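Bags, buckets and a very pale table

If you've followed my little household chores series, you know I've been stuck on trash bags since June, and I'm still not tired of them! Getting a thin bag over the mouth of a bucket sounds like nothing, but it clings to itself, it slides off one side while you fix the other, and pink ones are the worst (no idea why, ask Lambros).

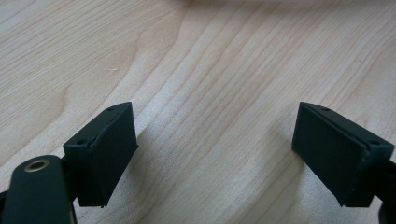

The tabletop, with that big lazy swirl in the grain.

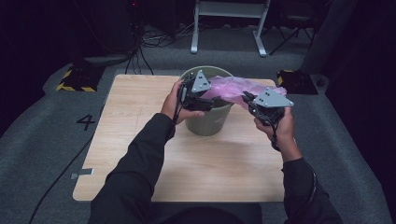
Pink bag, sage-green bucket. I love those two colors together.

My own method at home is to pull the bag wide first, hook the far side over the rim and then bring the rest toward me. Teodora swears by blowing into it, which makes me laugh every time. Either way, leave yourself a decent fold over the outside or it will sink the first time you drop in a coffee filter. I bought a roll of 90 and I'm down to the last 32, so there's more of this coming, and after that I want to try pillowcases.

Comments

Vesela Vukčević: That green! I want my whole bathroom in it.

Michalis Tzavaras: Try a knot at the back of the rim. Mine hasn't slipped in months.

Zorica: pillowcases please!!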